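Notebook entry, kitchen cell, Borkunbridge
24th January
Entry by N. Cassim, read through by S. Morikawa

Subject: working rules for the dishwasher task, draft 3

Draft 2 of the rules ran to four pages and mixed three things together: what protects people, what protects the robot, and what keeps the recordings usable. Draft 3 splits them. Where a rule belongs to more than one group it is filed under people. Shota objects to the filing but not to the content.

Status of the old numbering: rules 1 to 9 are kept, 10 is withdrawn, 11 is merged into 4. References to rule 10 in the Dratura task sheets need to be changed by hand. I have done sheets A to D.

Group 1, people

1.1 One operator holds the stop button for the whole run. The button is not put down on the counter, and it is not handed over while the arms are powered. To hand over, go to hold, cut arm power, pass the button, say the name of the new holder aloud, restore power.

1.2 The floor zone is the area either arm can reach with the dishwasher door down, plus 400 mm. The old zone was drawn with the door up. With the door down the robot stands farther back and the reach circle moves with it, so the tape line has to be redrawn. Tape is on order.

1.3 Closed, hard-toed shoes inside the floor zone during powered runs. Draft 2 said "suitable footwear" and three people read that in three ways. Text changed.

1.4 No hands in the rack while either arm is in or above it. Resetting dishes is done from hold, with the operator confirming hold aloud first.

1.5 The dishwasher stays unplugged at the wall. The switch on the front panel does not count.

Group 2, robot

2.1 Force limit on the wrist for rack contact: still open. Shota wants the limit lowered for the placing phase only. My preference is a single limit for the full task, since a change of limit in mid-task is one more thing to get wrong. We agreed to run both versions and compare stops per session.

2.2 Cable check before power-on and again after every tenth run. Look at the wrist and elbow loops with the arm extended toward the rack, not in the rest pose. A loop that clears the joint at rest can lie close to the rack tines at full reach. Ties go on the fixed side of the joint only.

2.3 The lowered door is treated as a fixed obstacle in the planner, with its outer edge included. The model we had from Negri ended short of the trim. Corrected in file revision 246, and older revisions are not to be loaded on this cell.

2.4 No load on the open door. This covers the robot's hands as well as anything set down by a person.

2.5 Fingers are wiped with a dry cloth between sessions. No solvent until Borix answers on the pad material. Query sent, ticket 968.

Group 3, recordings

3.1 Wrist and head views are both checked live before the first run. A view counts as good if the fingers are in it and the dish can be made out once it is near the hand. Glare on the white counter and the steel is accepted as long as the edge of the counter can still be found.

3.2 Overexposure: do not correct by hand between runs. Set it once per session and write the setting in the log. Changing it in the middle of a session made the last batch hard to compare.

3.3 A run that is stopped by the operator is kept, with the reason logged in one line. Deleting stopped runs was common practice until now and it leaves the stop statistics worthless. Of the 203 runs logged under draft 2, we cannot tell how many attempts were thrown away in between.

3.4 The reason line is written by the person holding the button, before the next run begins. Use plain words: "touched rack", "dish slipped", "person in zone". The code list is withdrawn.

3.5 Anyone who is caught by a camera and does not want to be kept in the data tells the operator the same day.

Open points

- 1.2, tape. Zone corners to be measured again with the right arm at full forward reach and low, since the low reach is the one draft 2 missed.
- 2.1, as above.
- Height of the rack. The lower rack is used pulled out. How far out is not fixed in the task sheet, and I think it should be, with a mark on the rail. Shota prefers to leave it free so that the task varies. Not settled.
- Plates and bowls are listed in one line in the sheet. They need separate lines, because the grasp is different and so is the approach height.

Views from the head and the wrist, kitchen cell:

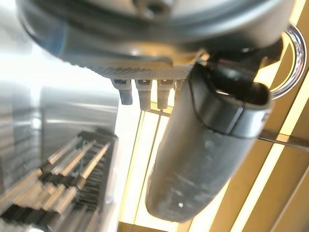
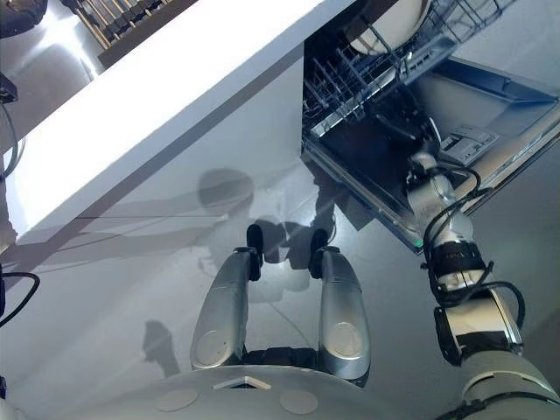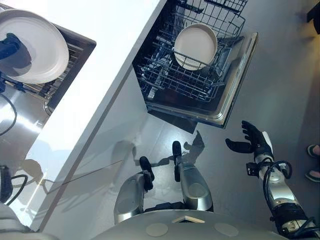
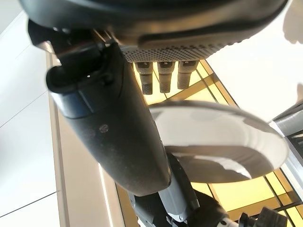 Question from the read-through: who may restart after a stop, the operator or whoever called it?

The operator restarts, but only after the person who called the stop has said aloud that the reason is cleared. If that person has left the room, the run is closed and logged as stopped, and a new run is started from the rest pose. Goes in as 1.6.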